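Leave the village hall floor alone

July 16, 2025

So they want to rip up the floor. Again. The Stestow hall floor, the one most of us learned to dance on, fell over on, got married on in some cases. The plan is vinyl. Grey vinyl, wipe clean, ten year guarantee. I've read the leaflet twice and I still can't find a sentence in it that says what is wrong with the floor we have.

It creaks. Yes. It has a dip by the kitchen hatch where fifty-eight years of people have queued for tea. That's a floor doing its job.

I should say I'm not neutral. My dad laid part of it. Not a joiner, he drove a bread van, but that's how halls got built then, whoever had a free evening and a hammer. He'd be cross with me for making a fuss. Tough.

What bothers me is bigger than Stestow though. We've got into a way of thinking that anything which needs looking after is a problem. A wooden floor wants sanding and oiling every few years, so it's a problem. A sash window wants paint. A hedge wants cutting. Out they come, in goes the thing that needs nothing — and then in twelve years the thing that needs nothing is split and faded and can't be mended by anybody, and it goes in a skip. I've watched it happen with the bus shelter, the school doors, and the benches by the river at Clesevbridge, which were oak and are now some sort of moulded stuff that burns your legs in summer.

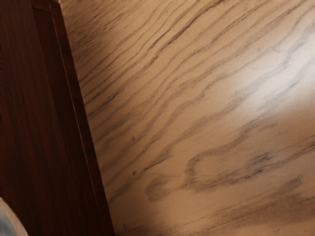
Image: Okitz

Wood shows its age and I think that's half of what people don't like. It marks. You drop a trestle table on it and there's the dent, and there it stays. But you can sand a dent. You can take one board out and put one board in. Try that with a sheet of vinyl and you get a patch that looks like a plaster on a knee.

Reginald Oyelaran, who runs the Tuesday-no-longer-on-Tuesday dance class, put it better than me at the meeting. He said a hard floor glued onto concrete is murder on the knees and he's got 2 of his older couples ready to stop coming if it goes in. That got written down as "concerns were noted". Concerns are always noted.

Now the money, becuase I know that's the reply. The quote for vinyl is lower this year. Course it is. Sanding and sealing came out £500 dearer, and that was enough to settle it for some people. Five hundred quid. Across a whole village. Nobody seems to have asked what it costs to do the vinyl a second time, and a third, or where the old lot goes.

Yuzuki Minami asked if we could do the work ourselves, hire the sander, make a weekend of it. There was a silence. Then someone said insurance. Fair enough, maybe, but has anyone rung the insurers? I asked. No one had. It was just a word that got said and the talk moved on to parking.

I do get the other side. The playgroup want something soft and easy to mop. The people who do the cleaning are tired, and they're right to be, it's a big room and there's never enough of them. If the hall had a proper rota and a decent mop I'd bet half this argument goes away. There are mats, as well. You can roll a mat up. You can't roll up a glued floor when the ceilidh's on.

And there's stuff that doesn't fit on a quote. The sound of that room, for one. Chairs going back, kids running in socks, the thump when a whole line lands on the same beat. Cover it over and it'll sound like a dentist's.

The petition is in the Higuchi shop window and it has 292 names on it, which for a place our size is alot. Go and sign if you haven't. The vote's in October and the leaflet makes it sound like it has already been.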